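October, room 903, second go at the glare and the noise

Started 8:40, meter warmed up on the sill in the corridor. Radoslava read, I wrote. Kazimír turned up late with the stepladder and left with it again before we needed it.

For whoever picks this up: the complaint is two complaints and they keep getting rolled together. One, people sitting at the desks say the glass partition throws the ceiling lights back at them. Two, people on calls say the room is "ringy". Vandilico have quoted for a matte film on the glass and claim it will deal with both. I can believe a matte film does something for the first. I would like somebody to show me how a layer of plastic that thin does anything for the second, and the brochure doesn't try. It has a graph with no units on the vertical axis.

Glare first.

Blinds down and slats closed, both ceiling fittings on. The reflections sit on the room side of the glass, in front of the blinds, so the blinds can't do a thing about them. I had written the opposite in my last entry ("try blinds, free") and Bořivoj has pencilled a question mark beside it, fair enough. What the blinds do change is the background. White slats shut tight give a pale backing and the reflected tube doesn't stand out much. Slats open, with the dim space beyond showing through, and the same reflection looks a lot harsher. Same light, same glass. If we'd only asked people, we would have concluded that opening the blinds makes the lights brighter.

Seated eye height, chair at its middle setting. Radoslava is shorter than me and sees the reflected fitting on a different panel, lower down. This matters for the film, as Vandilico have priced a band across the middle of the glass and not the full height. Whose eye height did they use? No answer in the quote. Emília is going to ring them.

Desk readings: I'm not putting the full table in here, it's in the shared sheet. One reading came back at 1,000 lux flat, which I don't trust one bit. It's a suspiciously round number for a meter that had just been knocked off a desk, and the repeat at the same spot was well under. Struck it out. Radoslava wants it left in with a note. It is in with a note.

Tuncer's offer to swap the diffusers is still open. Their sample panel is leaning behind the door in the corridor and has been since they dropped it off. Nothing against it, except that it's prismatic and what we have is a reflection problem, and I'd want to see it up in the ceiling before paying for two. Žofie says they will lend a second one if we ask. Asked.

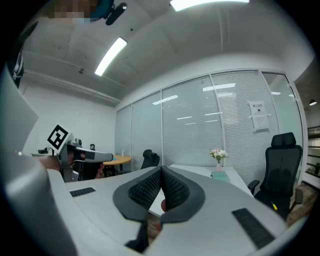 Then the table. Everyone's favourite theory is that the round table is at fault, on the grounds that it has a hard top and people sit round it to talk. Irex (the furniture people, nothing to do with the glass) would naturally like to sell us one with a fabric-edged top and have sent a page about "conversational acoustics". I put this at the bottom of my list but it's cheap to test, so we tested it.

Method, such as it is: clap from the doorway, listen from the desk side, phone recording as backup. Once as is. Once with a folded moving blanket over the top. Once with the table out in the corridor altogether. Kazimír clapped, since he has the hands for it.

As is: short, bright flutter after the clap. Blanket on: Kazimír says better, Radoslava says no change, I say no change. Table out: all three of us said no change, then Kazimír said maybe slightly worse, then he withdrew that. When I played the three clips back to Emília without telling her which was which she put them in the wrong order and wasn't very sure about it. So that's one listener and a phone, hardly a result, but it's more than Irex gave us.

Where I'd look: plain wall one side, glass on another, hard ceiling. The flutter is strongest when you stand with the wall at your shoulder and fades toward the shelving side, where things get less regular. I'd bet on the wall. A bare wall costs very little to treat and needs no contractor, which may be why it hasn't come up in any of the quotes.

Wosia panels: we have a carton of the felt ones left over from the meeting room, 16 mm. Bořivoj thinks thin felt straight on the wall will only take the very top off and leave the voice range alone. He's probably right. He usually is about felt. Plan is to stand some on battens with a gap behind and clap again. If it's no better then I've lost an afternoon and a couple of battens.

Other things noted while in there:

The chair at the round table side has a back tall enough to stick up above the desk, and with someone in it the reflection on one panel is blocked for the person behind. Moving a chair is free. Not saying that's the fix, only that nobody has priced it.

Door closer is slow and then slams. Some of the "noise" complaints could be this. I sat in there with my back to it and got a fright both times. Needs a quarter turn on the valve. Žofie has the small key.

The sign taped to the glass: leave it where it is until the film question is settled, then it needs a proper holder. If the film goes on, no tape on the film, Vandilico's warranty says so in print smaller than the sign's. Cleaning instructions are on the same page and rule out the spray we use everywhere else in the building. That's a running cost and it isn't in the quote either.

Measured the table while it was out: 90 cm across. Written down here so we stop measuring it. It does go through the door upright but you have to take it at an angle and mind the handle. We didn't, the first time. Small dent on the edge of the door, none on the table.

Where I've got to: film on hold until they say what height the band sits at and why. Diffuser trial yes, both fittings, with readings before and after by the same person in the same chair. Table stays. Irex get a polite no. Wall panels on battens next, blind listening with more than one listener, and I'd like somebody who hasn't been in on the argument so far.

Radoslava disagrees on the film. She thinks full height would work for the glare and that I'm being stubborn as the quote annoyed me. Recorded at her request. The quote did annoy me.

To chase:
Emília – Vandilico, band height, sample piece big enough to tape up
Žofie – second diffuser from Tuncer, small key for the closer
Kazimír – bring back the stepladder
Me – battens, tidy the sheet, rerun the desk position with the struck-out reading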